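March 2026 – corner table, second go

Spent the first hour on the round table by the white wall, which has been driving me nuts ever since we moved the shelves. It collects stuff! Mail, cable ties, Zoia's Marar samples, someone's lunch spoon. I cleared the lot into a box (box is under the bench, label says "table", please claim your things) and wiped the top down with the mild soap, the 5 ml dose and no more.

Then the fun part. I wanted the tray for keys and badges, flowers beside it, and something small to look at. Bevan voted for no flowers at all, but he was outvoted by me and Zoia – sorry, Bevan. 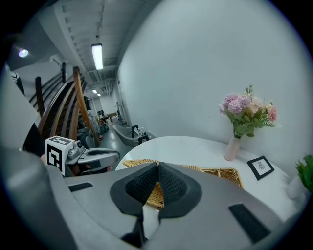

*Round table: wicker tray, pink vase, little black frame lying in front.*

The flowers are artificial, so no watering, and I like the peach rose in with all that lavender-pink. The vase is a bit pale against the wall, though. Zoia thinks the Guvero one in dark green would hold its own better, and I'm half convinced. The card with the line drawing needs a decision too: flat on the table or propped up? I keep changing my mind.

Spent so far: 59 out of the room money, all of it on the Jusex order. Receipt is taped inside the back cover.

Still to do – felt dots for under the tray, ask Bevan where the spare frame stand went, try the green vase.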